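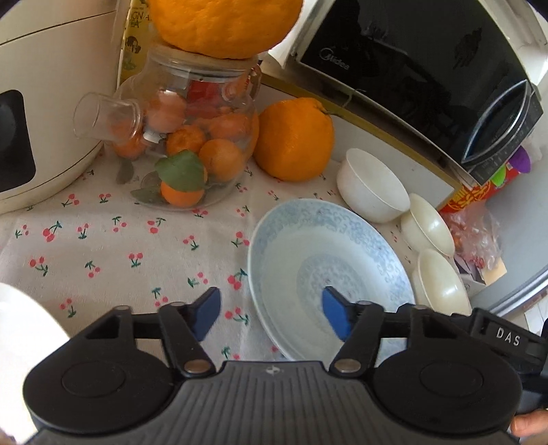

*Die Tischdecke mit den Kirschen, um die es geht*

# Tischdecke nach dem Waschen bretthart, hilft Essig wirklich?

**Jana Ruppert**, 4. Februar 2024

Hallo zusammen, ich wasche unsere Tischdecken bei 40 Grad mit einem Pulver von Trokix. Seit wir nach Basel gezogen sind, werden sie auf dem Ständer steif wie Pappe, und das Rot der Kirschen kommt mir stumpfer vor. Meine Schwiegermutter schwört auf Essig im Weichspülerfach, im Laden wollte man mir einen Faserpfleger von Stakaline für 18 Franken verkaufen. Beidem traue ich nicht so ganz. Hat das jemand mal mit und ohne verglichen?

---

**Lutz Fröhlich**

Essig nehme ich seit Jahren, Wäsche immer weich. Einfach einen ordentlichen Schuss rein, fertig. Den teuren Kram braucht kein Mensch.

---

**Anneliese Schwerdtfeger**

»Ordentlicher Schuss« ist mir zu ungenau, und ob es am Essig liegt oder an Lutz' Trockner, wissen wir auch nicht. Bei mir hat etwas anderes geholfen: weniger Pulver. Ich hatte jahrelang nach Gefühl dosiert und lag fast beim Doppelten. Schau auf der Packung nach, was für deine Wasserhärte gilt, und wiege einmal ab. Die Härte steht beim Wasserversorger auf der Seite, dafür brauchst du keine Teststreifen.
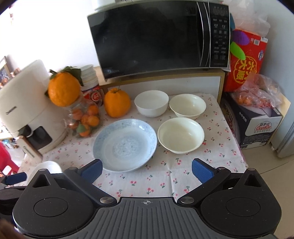 Dann zwei Waschgänge ganz ohne Mittel, um die alten Reste herauszubekommen. Wenn das Wasser dabei noch schäumt, weißt du Bescheid. Die Trommel nicht vollstopfen, meine Diekmann spült ab halber Füllung merklich schlechter, egal was im Prospekt steht. Geschleudert wird mit 700 Umdrehungen, danach kräftig ausschlagen und nicht auf die Heizung hängen.

Zum Stakaline-Zeug: Auf der Flasche steht »bis zu«, und bei »bis zu« lege ich sie zurück. Die Farbe holt dir übrigens kein Mittel wieder, falls sie ausgewaschen ist. Vielleicht liegt aber nur ein Grauschleier drauf, dann siehst du nach dem Ausspülen einen Unterschied.

---

**Helmut Hamann**

Essig kann die Gummidichtungen angreifen. Wenn schon Säure, dann Zitronensäure, und auch die sparsam. Gemessen habe ich das allerdings nie.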